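Sorting and Folding Clothes on the Bed
Section 7 of the Nair Wardrobe Set-Up Guide

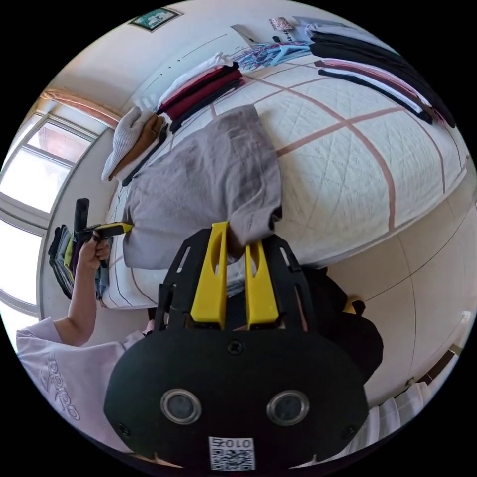 7.1 Before you start

Use a bed with a flat, firm cover. A quilted bedspread is fine as long as it is pulled tight. Leave it on the bed so the clothes stay off the sheets.

1. Open the curtains. Dark maroon, black and navy are easy to mix up in poor light.
2. Take the clothes off their hangers and put all the hangers together at the wall side of the bed. They will tangle. Leave them until 7.4.
3. Keep the middle of the bed clear for folding. Finished stacks go along the wall or under the window.

Caution: Do not set hangers on a tiled floor. They slide when stepped on.

7.2 Folding a single piece

1. Lay the piece face down in the middle of the bed and spread it into a loose rectangle.
2. Take hold of it near two corners and pull gently until the edge is straight. Smooth from the center out.
3. Fold one side in by a third, then the other side over it.
4. Fold up from the bottom twice. For thick cloth, once is enough.
5. Move the folded piece to its stack before spreading the next one.

Note: If the bedspread has a grid or stripe pattern, line up the edge of the cloth with one of the lines. It saves checking by eye.

Knits: Fold loosely and keep them beside the stacks. Weight on top leaves a crease across the front.

7.3 Building the stacks

Sort by shelf first and color second. The shelves in the Nair wardrobe are numbered from the top, and shelf 2 is the deepest.

1. Put dark pieces at the bottom and white pieces on top. White goes on last and comes off first.
2. Stop at 14 inches. The clear height between shelves is 19 inches, and you need room for your hands.
3. Lay long dark garments flat in a row, slightly overlapped. Do not stack them until the shelf is ready.

Caution: Check pockets for paper before folding. Set anything you find against the wall, away from the stacks.

7.4 Hangers

1. Pull the hangers apart one at a time, starting with whichever is on top.
2. Turn all the hooks the same way.
3. Hang them on the Sterer rail. Plastic hangers of different colors can be used to separate seasons or family members.
4. Throw out any hanger with a cracked neck.

If the rail sags with the hangers in place, go back to Section 2 and tighten both end brackets.

Text: Feven Kumsa. Checked by Azlan Ismail. Revised in July.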